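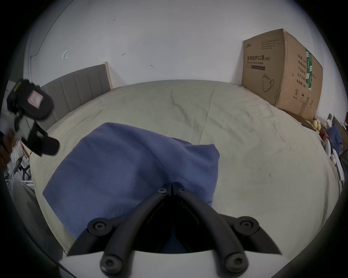 Blue towel on a bed with a pale green sheet.

Section 5: Setting up the Kikley stage synth for a live set

Read this section before your first sound check. It covers power, audio connections, loading a set list and linking to a second unit. Sound editing is covered in Section 6.

5.1 Before you begin

You will need:
The power supply that came with the unit
Two balanced 1/4-inch cables
A USB drive formatted as FAT32, if you are loading sets from a computer
A Meltex sustain or expression pedal (optional)

CAUTION: Turn down the house mixer or mute the two channels you are using before you plug anything in.

5.2 Power and audio

1. Set the POWER switch on the rear panel to OFF.
2. Connect the power supply to the DC IN jack and run the cord through the strain relief hook.
3. Connect OUT L and OUT R to the stage box. For a mono rig, use OUT L only.
4. Connect headphones to PHONES if you want to preview sounds. The headphone level is separate from the main level.
5. Turn MASTER fully counterclockwise.
6. Set POWER to ON. The display shows the logo, then the last set that was open.
7. Unmute the mixer channels and bring MASTER up slowly while playing a low chord.

Note: If the display stays on the logo, turn the unit off, remove any USB drive and turn it back on.

5.3 Pedals

Plug pedals in while the unit is off. The polarity of a sustain pedal is read at start-up, so keep your foot off it until the set name appears. If sustain works backward, go to SYSTEM > PEDAL > POLARITY and press FLIP.

An expression pedal has to be calibrated once:

1. Go to SYSTEM > PEDAL > CALIBRATE.
2. Push the pedal all the way down, then pull it all the way back.
3. Press SAVE.

5.4 Loading a set list

A set holds up to 188 songs. Each song stores its sounds, splits, tempo and pedal assignments.

1. Insert the USB drive.
2. Press SET, then IMPORT.
3. Turn the DATA knob to highlight the set and press ENTER.
4. Choose ADD to keep the songs already in memory, or REPLACE to clear them.
5. Wait for DONE before removing the drive.

CAUTION: REPLACE can't be undone. Export your current set first.

To change the running order, hold SHIFT and turn DATA. The highlighted song moves up or down. Press SAVE when the order is right - changes are lost at power-off if you don't.

Song names longer than the display scroll once and then stop. Short names are easier to read on a dark stage.

5.5 Linking two units

Tempo and song changes can be sent to a second Kikley or to a Sernlow drum module over a standard MIDI cable.

1. Connect MIDI OUT on the main unit to MIDI IN on the second.
2. On the main unit, set SYNC to SEND.
3. On the second unit, set SYNC to FOLLOW.
4. Press PLAY on the main unit. Both tempo lights should blink together.

Note: Use a cable no longer than 5 meters. If the second unit changes to the wrong song, check that both sets are in the same order.

5.6 Error messages

E 439 - The set file is damaged or was saved by a newer version. Export it again or update the unit.
LOW VOLT - The wrong power supply is connected.
NO CLOCK - SYNC is set to FOLLOW and no tempo is coming in.

Section revised 10th December. Text by Kenna McIver, checked by Ruwan Gamage.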